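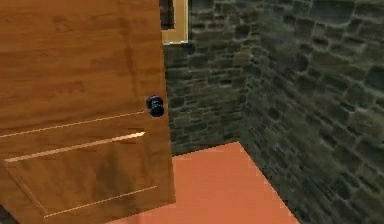

Fig. 7-1. Door task, door partly open. Knob near the free edge.

7. Fault 166: door reported open when it was not opened by the hand

Read this section before you trust any success rate from the Amgate door task, including one we gave you. It applies to the simulated door only. Section 8 covers the real test door, where the same fault number has a different cause.

7.1 What goes wrong

The Protside controller marks a run as a success when the hinge angle passes the open limit. It does not ask how the door got there. In April we went back through 1506 saved runs that had all been scored as successes, and found 166 in which the hand never had hold of the knob while the door was moving. The fault number was taken from that tally, so please don't go looking for faults 1 to 165.

Two causes have been confirmed:

a) Start-up overlap. The door is loaded a hair inside its frame. The physics solver pushes the two apart on the first few steps, and the door swings by itself.

b) Edge contact. A finger or the wrist catches the free edge and drags the door open without turning the knob. The simulated latch lets go under a side load far too easily.

The release notes call cause (a) "rare." It may be rare on the machine where the notes were written. On ours it comes and goes with the physics step size, and we would not plan around the word.

CAUTION: Do not load a policy onto the real arm if it was trained on runs that have not been checked for fault 166. A policy that has learned to drag the door by its edge will do the same to a real door with a real latch, and the wrist will take the load. Keep people out of the swing area and keep a hand on the stop button during any first run.

7.2 Before you start

You need the saved run files, the replay tool, and write access to the task settings. Turn off automatic scoring. If you leave it on, the replay tool writes the old score back over your correction when you close the file. This has been reported and is listed as fixed. It was still happening on both of our machines.

7.3 Checking a saved run

1. Open the run in the replay tool and pause it at step zero.

2. Read the hinge angle. It should match the start angle in the task settings. Some versions of the task start with the door ajar on purpose, so do not assume that zero is the right answer.

3. Step forward one step at a time until the first hand command is sent. Write down the hinge angle again. If it has changed, the run has cause (a). Mark it 166-A and go to the next file.

4. Turn on the contact display and play the run at quarter speed.

5. Find the first step where the hinge angle moves. Look at which part of the door is in contact with the hand. Knob contact is good. Edge contact alone is cause (b), so mark it 166-B.

6. If the contact display shows nothing at all while the door is moving, save the log and send it in. We don't have an explanation for those yet, and we would like to hear about them before anyone offers one.

NOTE: A single camera view is not enough to clear a run. The hand can be outside the view entirely while it is touching the door, and a door standing partly open looks much the same whatever opened it. Use the contact log to decide and the pictures to find your place in it. 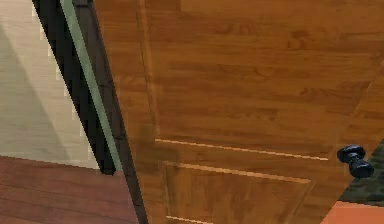
Stistard Robotics – Simulation Test Group, Ásgeirsdóttir Building

7.4 Checking the view angle

Fig. 7-2, just before the group line, has the door at a steep tilt from close range, with the knob toward the right side and the door's thick edge and frame on the left. Compare it with Fig. 7-1, where the knob and the free edge are easy to make out and the floor beyond is in view. Both are acceptable camera inputs as far as the software is concerned. Whether they are equally useful for learning where the knob is, we have not seen anyone show.

1. Load the run at the step you want to check and switch to the camera you trained on.

2. Confirm that the knob is in view. If it isn't, write "knob not visible" in the notes column and leave the score blank.

3. Switch to a second camera at the same step. Check that the step counter did not change when you switched – in some builds it skips ahead.

4. Do not judge the hinge angle by eye from either view. Read the number.

7.5 Correcting the settings

1. Set "require knob contact" to on. It is off by default.

2. Raise the latch side-load limit. The supplied value is too low. Start at double and test from there.

3. Increase the gap between door and frame until the hinge angle holds still for a full run with the hand switched off. Do this at the step size you will be using, and do it again if you change the step size.

4. Delete the cached scene. The old gap will be used until you do.

5. Rerun your full test set. Keep the old scores in a separate column so the two can be compared.

NOTE: Expect your success rate to drop. If it stays exactly the same, check that step 4 was done before you celebrate.

7.6 Reporting

Send marked run files and contact logs to Halldóra Stougaard in the test group. Include the step size, the build number, and the hinge angle at step zero. Reports with only a screenshot of an open door will be sent back.

Continue with Section 8, Real door: latch and wrist load.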